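ok thread on teaching a robot to deal with a takeout bag. by hand. with grippers. long one sorry

1/
For anyone new: I do demo collection at a small shop, Vasiliu. We hold a gripper in each hand and do the chore ourselves, the grippers record it, the policy learns from that. No robot in the room while we work. The arms come later, over at Havis.

2/
Current project is called Romoris. Theme is "stuff from the delivery guy." Bags, drinks, cups. Target is 2,000 good demos by the end of June 2024. We have 400. So yeah.

3/
Plastic bags are the worst thing I've ever had to teach. A box is a box. A bag is a different shape every single time you touch it, and it moves when you pull the thing next to it.

4/
First lesson, learned in March, still learning it: pick the bottle, not the bag. If the pads catch film and bottle together the demo looks fine on replay and then the policy learns to drag the whole bag off the table. Ask me how I know.

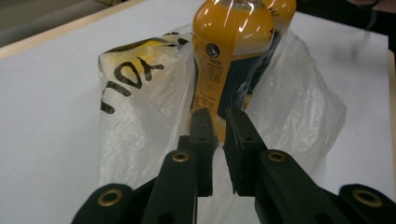
Pads in front of the near bottle. Second one tucked in behind it.

5/
See how little room there is down low. Bag film right there under the fingers. What I do now is stop short, look, then close. The stop matters. I used to rush it and the policy picked up my rushing. It copies everything, your bad habits first.

6/
Also SLOW DOWN on the approach but not on the lift?? Took me forever to get this. Slow lift = bag clings and comes along. Quick little straight-up lift and the film mostly stays put. Mostly.

7/
Things that get a demo tossed, our list:
- pads closing on plastic film
- bottle tips and you catch it with your wrist (we all do it)
- gripper leaves the table area
- long pause where you're clearly thinking about lunch
- talking to someone and turning your head

8/
That last one gets me constantly. The head view is part of the data so if I look at Marthinus Nel when he asks a question, thats a second of wall in the training set. He now waits. Mostly.

9/
Two hands. People ask why bother, one arm could do it. Sure, with a box. With a bag you need one hand to hold things steady and the other to do the job, and the interesting part for the model is the timing between them. When does the left let go. When does the right start. Thats the bit you cannot write down as code, or I can't anyway.

10/
My rule is left hand goes first and leaves last. Boring but consistent. We tried letting everybody do it their own way and the policy came out like two people arguing over a shopping cart.

11/
Cables. Ugh. Both grippers are wired and you have to route them so they don't sweep across the work. I reset mine before every batch. Cable touches a bottle = toss it.

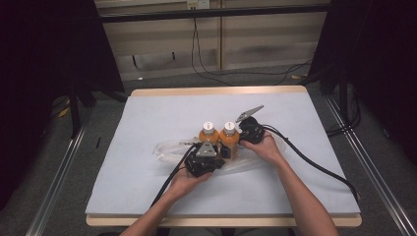 12/
Heights. Keep your elbows where an arm could put them. I'm a person, I can lean and twist and reach under my own hand. The arms at Havis can't. Early on we had beautiful demos that no robot on earth could replay. 50 of them, gone. I was so mad

13/
So now before a batch I do 2 fake runs with nothing recording, just to feel where my wrists are going. If it feels comfy for me and a bit stiff, it's probably right. If it feels elegant, it's wrong.

14/
Somebody in replies last time asked why not just teleop the real arms from the start. We do some. Theres a remote setup called Ulgate, you drive the arms from a desk. Good for checking. But it's slow, you can't feel the bag at all, and after a while your shoulders are toast. By hand I can feel the film snag before I see it. The policy doesn't get that feeling but it does get my reaction to it, which I think is where the good stuff is.

15/
(also teleop with a bag is just sad. you squeeze, nothing, nothing, then the whole bag is in the air)

16/
Going INTO the bag is its own skill. Separate batch, separate label. The rule: fingers enter at the opening, straight in, don't stir. If a flap folds over the opening, move the flap first and record that too. Don't reach in with your wrist and fix it off the books. The robot has no off the books.

17/
Hardest combo for me is a drink bottle next to a paper cup kind of thing. Bottle wants a firm grip, cup wants barely any. Same bag, same view, totally different squeeze. I do the bottles first and then breathe and then the cup.
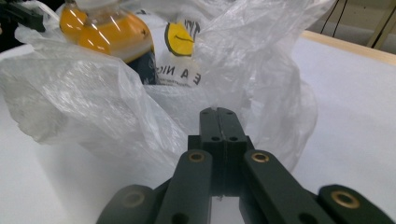
18/
Stuff I'd tell myself in March:
- leave the bag messy between runs, don't smooth it out to be nice
- change which side you start from
- write down why you tossed one, you WILL forget
- failed grab then a good second grab is a GOOD demo, keep it

19/
That last point was a fight here lol. Some people wanted only clean ones. But then the policy misses once and just sits there, it's never seen anyone try again. We keep the recoveries now, tagged.

20/
Ok back to it, batch starts in a few. Will post the replays from the arms when Havis sends them over. If you do bags too pls tell me how you handle the ones with tied handles, we've been skipping them and I know we can't forever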